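Unit 6: The Bathroom Problem
Course notes, Household Automation, Westmont

Last week we left the factory at Boltosville, where a machine can put the same screw in the same hole until the building falls down around it. This week we go home, where things are worse.

The question for the unit is whether a machine can tidy a bathroom yet. The short answer is "sort of, bring a book." The longer answer starts with trash, and with the least cooperative trash there is, clear plastic. A camera finds an object by its edges and color. A clear bag borrows its color from whatever it's lying on and makes up its edges out of glare. Depth sensors do poorly with it too, and will cheerfully report the surface underneath.

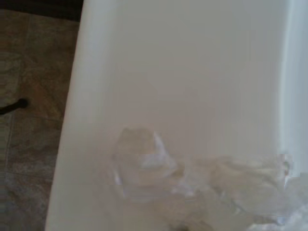 Fig. 6.1. Clear plastic on a white surface, from the wrist camera.

Write down how you would tell a program where the bag stops. If your answer includes the word "obviously," start over.

Now suppose it has been found. It still has to be picked up. Film gives way when you push on it, so the fingers have to come down close to the counter without leaning on it. Grab too high and you get air. Grab too low and you are trying to lift the vanity. People solve this with a sort of lazy pinch they learned before they could talk, and have been no help at all in explaining it.
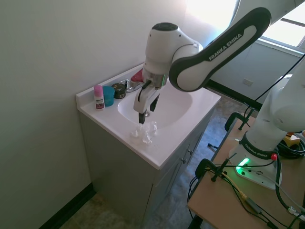 Then there is everything that isn't trash. A bottle belongs on the counter. A cup probably does. An empty box might, depending on who lives there. The Brerkarier exercise sheet gives you 39 objects to sort into keep, toss and ask. Most of you will overuse "ask," and so do the machines.

Tissue is the kinder case. You can see it, it holds a crumple, and a sloppy grip often works. The trouble is that it comes in pieces, and each piece is a new job with its own reach, grip, lift and trip to the basket.

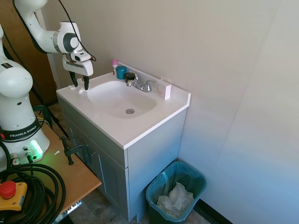
Fig. 6.2. Crumpled tissue at the corner of the vanity; wastebasket at right.

A word on scores. If a single pick works nine times in 10, that sounds fine until you chain picks together. Work out the odds of clearing 2 pieces in a row, then keep going until you'd sooner do it yourself. Nearly 100 tries is a decent start for a test. One good video is not a test.

Reading: the Głowacki handout, first half. Skip the part on towels, which we get to in November.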